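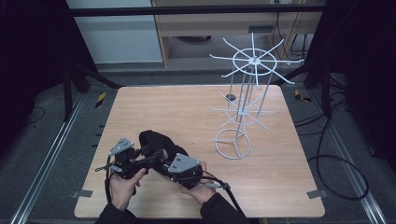

A white wire spinning stand with two tiers of arms.

Flokalow Stand Loans: your questions

What can I borrow?
Wire display stands for craft fairs, school sales and open studios, plus a few plain table racks. The spinning ones are our favourites! People just can't help giving them a turn, and suddenly they've seen everything you make.

How long can I keep a stand?
Up to 8 days, so you've time to practise your layout at home (do, it's half the fun). If you need longer, ask Zuleica Falcão at the Manzano desk and she'll check the bookings.

What hangs well on the arms?
Earrings on cards, keyrings, ribbon, little felt animals, bunches of dried lavender. Eliseo Becerra brought 40 painted bobbins to the September fair and they looked glorious going round. Spread the weight and fill opposite arms as you go, or the whole thing starts to lean.

Can I hang odd bits of metal?
Yes please! We love scrap ornaments, and old kitchen parts make brilliant ones. Blender blades, whisks, biscuit cutters, the lot.
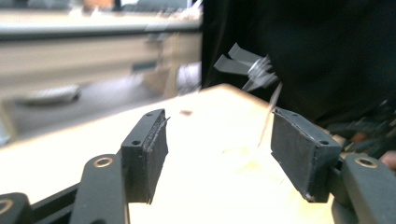 Blunt any sharp edges with a file first, and use wire that's a good bit stronger than you think you need. Hang the heavy pieces on the lower tier. Anything that still feels keen to the touch should go in a lidded box on the table, well away from small fingers.

Will it fit on my table?
Measure before you book. The upper arms reach a lot further than the base does, so leave space behind as well as in front, and tell whoever has the next pitch.

Can I paint it?
Sorry, no. Ribbon and paper tape are fine if they come off cleanly.

When is the next fair?
26th October, at Ulolness Hall. There are 24 tables, and stand bookings are open now at the Manzano desk.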